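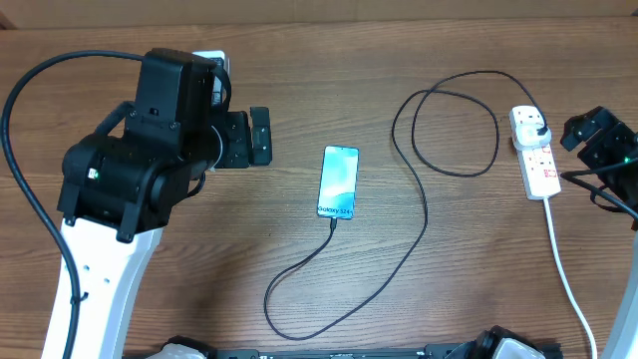

Charging table, Skesdale reading room: phone on its cable, plug in the top outlet of the power strip.

Minutes, Skesdale Reading Room users' meeting, July

Chair: Mimoza Radulović. Notes: Narayanan Pisharody. Start 6:30 p.m.

1. Last minutes. Accepted, with "Kurian Street" corrected to "Kurian Lane."

2. Charging table. The chair asked for $300 to replace the power strip with a built-in unit from Dollier. N.P. asked what was wrong with the strip. The chair said it looked untidy. N.P. said so does the cable, which loops over itself halfway across the table, and a Dollier unit will not make it any shorter. He wanted to know if short cables had been priced. They had not.

The chair said the red switches on the strip confuse people. N.P. doubted that anyone who can work a Galaxy S24 is beaten by a switch. Kesau's quote of $200 was read out. It leaves out fitting, so N.P. did not accept it as the cheaper one.

Decided: no purchase. N.P. to price short cables and cord clips, limit $33.

3. Table surface. Proposal to oil the wood again. Last coat was 12 months ago and the chair sees a difference. N.P. does not. Held over.

4. Sign about unattended phones. Wording not agreed.

Closed 7:15 p.m.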